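Chapter 7
When the Cell Stops: Faults in Bin Picking

On 16/05/2021, a picking cell at the Jutari plant halted in the middle of a shift. The arm had completed 2,466 picks without a fault. On the next attempt it pressed a block against the wall of the bin, and the controller cut power to the drives. No one was hurt. The cell remained out of service until July.

The investigation, led by Nanna Overgaard, first looked for a broken part and found none. The arm, the gripper and the controller all passed inspection. Attention then turned to the work itself — the reach into the bin, the path of the cables, and the way parts come to rest against one another.

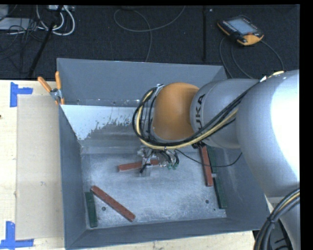 A part that lies close to a wall leaves little room for the fingers of a gripper. If the planned path is off by a small amount, the gripper may strike the wall before it reaches the part. Cables add a second hazard, as a loop that hangs clear in one pose may catch in another.

Overgaard's team repeated the task 478 times at reduced speed and recorded 30 contacts with the bin. Most were too light to trigger a stop. The chapter begins with these light contacts and asks how they should be logged, who should review them, and when a cell must be taken out of service. Section 7.1 defines the terms used in the fault record.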